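Review: the Mwaipopo two-finger gripper, tried out at the Naltby open day
Posted 2024-06-10 by Lindsay Whitelaw

I had been meaning to get over to Naltby ever since they moved into the new building, and when the invitation to the open day came in April I cleared my whole afternoon for it (and then stayed well past closing, sorry to everyone who wanted to go home!). I teach an evening class in small-shop automation, and half of my students ask me the same thing every term: which gripper should I buy if the things I handle are thin, round and shiny? Up to now I've mumbled something about suction cups and changed the subject.

So that was my question for the day, and the Mwaipopo gripper was the one I most wanted to see. It comes as a black two-finger unit with a small camera at the wrist, and you run it with the Premell software, which is sold separately. Visitors were welcome to stand as close as the tape on the floor allowed and watch the wrist picture on a monitor while the arms worked.

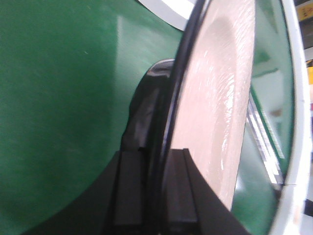
Wrist camera view, with the finger right up by a thin black rim.

Let me start with the fingers, as they're the best thing about it. They are squared off, with raised ridges and a groove between them, and I liked them the minute I saw them. A lot of grippers at this price come with plain flat pads, and a thin edge will slide about on a flat pad like a coin on a countertop. I asked Ilze Sproģis, who was running the demonstration, whether the ridges could be swapped out, and she had a spare set off its screws and into my hand before I'd finished the sentence. They're lighter than I expected. Changing a pair takes a hex key and a steady hand, and the screws are small enough that I'd want a dish to put them in.
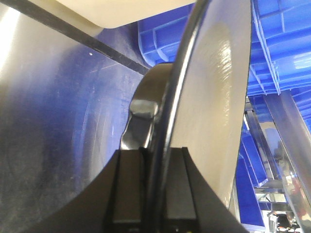 The other thing I cared about was glare. My own classroom has those long ceiling lights, and every piece of polished metal we put under a camera turns into a row of white stripes. Naltby hadn't dimmed anything for the visitors, which I appreciated, and I spent a good long while with my nose near the monitor looking for the edge of whatever the arm was going after. On the whole I could find it. The dark rims helped me a great deal, and I'd be a little more cautious about pieces that have no rim at all. Premell lets you turn the exposure down from the main screen, but the control is tucked under a menu called Comfort, and I would never have found it on my own.

Now for the grumbles, and I only have a few. The cable comes off the top and looks as if it would love to catch on something. The manual from Flelard, who distribute the gripper over here, is thin and jumps straight from unpacking to calibration with nothing in between. And the rated load is 500 grams, so please weigh your heaviest piece before you order — I know at least two of my students won't.
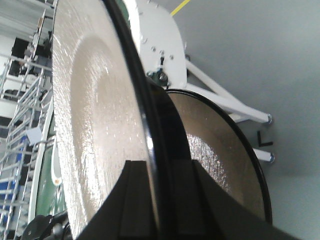
Price next. The gripper with its wrist camera is $1,315, and if you want a pair for a two-arm table Flelard will sell you both for $2,817, which made me laugh out loud until Ilze explained that the pair includes the Premell license. Spare fingers are $200 a set. I think that's steep for what they are, but they'll be the first thing to wear, so budget for them.

I did ask about reliability and got a sensible answer: they check the finger screws every morning and they clean the camera window with a dry cloth, and that's the whole routine. I can live with that. My coffee maker wants more. 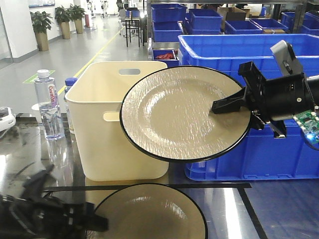 Would I buy one? For the class, yes, and I've already put in the request for a single unit. If you handle boxes or bags all day, you can spend less and be perfectly happy. For plates, lids and other awkward round things with an edge to grab, I'd go and see it if you possibly can. Naltby plans to open the doors again in the fall, the coffee is good, and Ilze will let you hold the spare fingers if you ask nicely. Bring one of your own pieces along, and wear comfortable shoes, as there's a fair amount of standing.

Four stars from me. I'd make it five with a better manual.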